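Last updated: August

Search this site
Enter keywords
Go

Print this page
E-mail this page

The Grullau Soft Sorting Kit, classroom edition

Grullau is the kit our robotics club built for itself and then, after enough other clubs asked for the parts list, agreed to lend and sell. It teaches students to record hand movements and turn them into something a robot can copy. The task is putting soft things into a bin. If that sounds easy, you are in good company, and we look forward to your first e-mail.

The project belongs to the Thursday section of the Damholm student workshop. Dorin Preda designed the wearable part, Ruxandra Jitaru wrote the recording software (Budavden, of which more below), and Darius Radu did the soldering, including the soldering that had to be done again.

What the student does

One student wears the glove and a partner runs the recording. The wearer picks up a toy, carries it to the bin, lets go, and brings the hand back to the start. Then again. A full set is 160 recordings, and by the second half most students have strong feelings about crocheted produce.
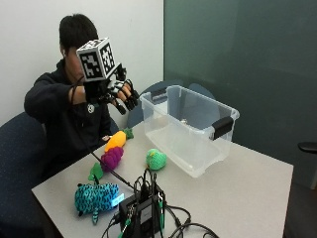 We settled on soft toys after a bad month with wooden blocks. Blocks are either held or dropped, and they announce which to the whole building. A crocheted carrot squashes, twists, and hangs from one loop of yarn while the student decides whether that counts. It does not count. The scoring sheet is firm on this point, and Lenuța Chiriac, who wrote the scoring sheet, is firmer.

What comes in the kit

- Sensor glove with finger mechanism, right hand only
- Cube marker for the top of the glove
- Electronics box and cable set
- Clear bin with latches
- Bag of soft objects (contents vary with whoever has been crocheting)
- Budavden on a memory stick, with a 19-page guide

You supply the table, the chairs, a laptop and the patience. A left-handed glove has been "nearly ready" for two school years. Left-handed students have been very decent about it and score no worse, a finding Dorin has asked us to stop bringing up.

Keep the marker cube clean and don't let anyone draw on it. One team added a smiley face to theirs and spent an afternoon looking for a bug in the software.

The handheld option

Clubs that can't get through the glove fitting without an argument may prefer the Ruggiero handheld gripper, sold separately. It carries its own camera with a very wide lens, has no fingers to calibrate, and fits every hand in the room, left ones included. It works with the same software and the same bin task, and for smaller objects we suggest pom-poms and scraps of felt. 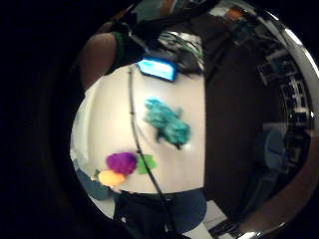 Set aside one session for learning to move slowly. New users swing the gripper like a fly swatter, and the resulting video is hard on the stomach. Tudor Buzatu runs a practice drill for this with a paper cup of water, described on page 4 of the guide. Bring a towel.

Using it for a contest

The workshop holds a small contest at the end of each term. Teams get the same objects, the same bin and one evening to record. Judges look at how tidy the recordings are as well as how many there are, so a team that races through and drops half its vegetables will not do well. Last term's winners were the quietest team in the room and finished last.

Ordering

Stock number 1441 for the glove kit. Ask for the Ruggiero gripper by name. Loan kits go out for one term and should come back with all their toys. Grapes go missing most. We don't ask questions if they turn up in the return box.

Print this page
E-mail this page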